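Do smaller plates make us eat less?
Speaker notes, Hustirbridge evening talks, July

Slide 1. Opening
Start with a show of hands: who has bought smaller plates because an article told them to? Wait for it. Mine went up too, years ago. I still have the plates and I still go back for seconds.

Slide 2. The claim
Put snacks within reach and people eat more. Put them on a small dish and people eat less. You hear it in office kitchens and on morning TV. Ask the room where they first heard it. Most won't remember, and that should bother us a little.

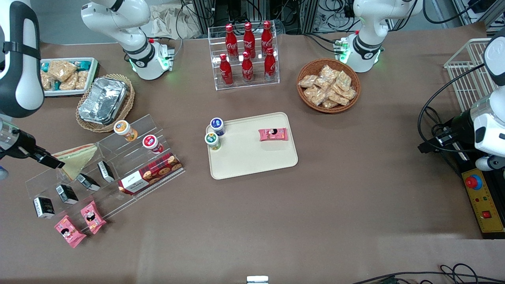

Slide 3. The Plarkex office trial
197 people signed up, 100 finished. Pause on that. The write-up talks about the 100 and puts the rest in a footnote. Did the hungry ones quit? The bored ones? We can't tell. It ran 5 days, one of them with a birthday cake in the building.

Slide 4. Meinecke follow-up
Same idea, 19 people, no effect either way. Don't oversell this one. Nineteen people can't settle anything, and I'd be a hypocrite if I leaned on it because I like the answer.

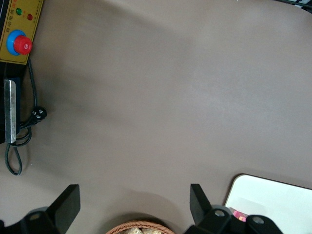

Slide 5. Traffic-light labels
Food labels in red and green are the next thing being sold to cafeterias, and Zernumari wants them on every shelf by spring. My doubt is simple: a color only helps if you already know what it stands for. Take the yellow panel on the slide, one green light and one red, with the explanation in Chinese. If you don't read Chinese, you're guessing. Plenty of shoppers are guessing with food labels too. Red for sugar? For salt? For the whole meal?

Slide 6. What I'd want to see
Bigger groups, longer than a week, dropouts reported up front. Someone should check what people eat after they get home.

Skip slide 7 if we're past 8:30. Questions.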